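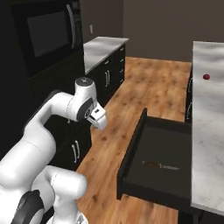 Ticket: Gripper won't close on command during teleop demos, kitchen sim
Project: Granness
Opened by: Karthikeyan Arumugam
Assigned to: Qiuyue Lu
Status: Closed (see last entry, with reservations)

Karthikeyan, 9:10 am
Recording drawer demos in the kitchen sim with the hand controller. The arm follows me nicely. The gripper does not. I squeeze the trigger, nothing happens, I squeeze again, nothing happens, I say something unprofessional, and then it closes twice. By then I'm past whatever I was trying to grab. Restarted the sim, restarted the controller, restarted myself with coffee. Same.

Qiuyue, 9:35 am
Which build of Tiker are you on? And is it every squeeze or only some of them?

Karthikeyan, 9:50 am
Latest build of Tiker, the one from January. Only some. It behaves while the arm is standing still, which would be great if the task were standing still. Once I start moving toward the drawer it goes deaf.

Qiuyue, 10:20 am
Can't reproduce with the keyboard. Can reproduce with the hand controller, so you aren't imagining it. The log shows the trigger event arriving on time and then sitting in the queue behind the pose messages. The controller sends a new pose every time your hand twitches, and your hand twitches a lot. No offense.

Karthikeyan, 10:25 am
Some taken. What do I do about it?

Qiuyue, 10:40 am
Try these in order:
1. In the controller settings, lower the pose rate. It's set to 1000, which I assume somebody picked because it looked impressive. Put it at 100.
2. Turn off "send pose while trigger held."
3. Clear the queue before each demo. The button is in the Storkgate panel, under Advanced, where we keep everything people need daily.

Karthikeyan, 11:30 am
Step 1 helped a lot. Delay is down to something I can live with. Step 2 was a mistake: the arm now freezes whenever I hold the trigger, so I can grab a handle and then admire it. Turned it back on. Step 3 done.

New problem. Replayed this morning's demos and the gripper timing is off in those too, by up to 8 frames. If we train on them, the policy will learn to arrive, wait, reconsider, and pinch the air.

Qiuyue, 11:45 am
Yes, the recorder stamps the gripper when the command leaves the queue, so the old files have the lag baked in. Don't try to shift them by hand. I did that once on Tremblay and the arm came out of training with a kind of stutter. Throw them out and record again.

Karthikeyan, 11:50 am
All of them? I had a really good one. Smooth approach, nice wrist angle, no bump on the counter.

Qiuyue, 11:52 am
All of them. You may keep the good one in your heart.

Karthikeyan, 2:15 pm
Re-recorded. Trigger and gripper line up on replay now. I also noticed I was leading the squeeze to make up for the delay, and it took me a while to stop doing it. First 2 demos in the new batch have an early close. Marked both as rejected.

Qiuyue, 2:40 pm
Checked the new files, timing looks fine. Please delete the rejected ones instead of only marking them. The training script reads the folder and has never once looked at the marks. Separate ticket opened for that. I'm also changing the default pose rate to 100 and moving gripper events to their own queue in the next build.

Karthikeyan, 2:55 pm
Deleted. Closing this. If it comes back I'm reopening it in capital letters.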